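Sim clean-up rules: what counts as a pass?

tramby_fan
Posted 20 Apr 2025
I've been writing a one-page house standard for our simulated kitchen tasks and I'm having a great time with it! Draft so far:
1. The idle arm stays over clear worktop, away from every object.
2. A food item counts as boxed only when the fingers have let go and backed off.
3. Any contact between forearm and box is logged, even a brush.
4. 500 episodes per task before anyone quotes a success rate.
Tear it apart, please.

Gidari
Love this. Rule 1 is spot on, we lost 18 episodes to a parked arm nudging a plate. I'd want a number on it though. 15 cm of clearance?

tramby_fan
Happy with 15. One from the bakery task, for anyone who hasn't run it: 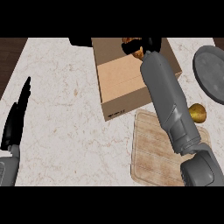 Right arm with the pastry at the box, left arm parked over bare marble.

puvex2
Rule 3 is too strict for me. The forearm has to reach across the box to get there, so you'll fill the log with harmless brushes and miss the proper knocks. Set a force limit and log above that.

Gidari
Disagree! Log the lot and filter later. We kept all 2,735 contacts from the June batch and the light ones showed us a bad wrist angle.

puvex2
Fair, if you've got the disk space. Then at least put the force next to each entry.

Benjie Estrella
Rule 2 needs a wait as well. I've seen a bun let go on the rim, scored as boxed, then roll off. The Taipe checklist we use asks for everything to be still before scoring, and it's brilliant.

tramby_fan
Ooh, good catch. Adding the wait and the force column tonight. Rule 3 stays as it is for now, sorry puvex2!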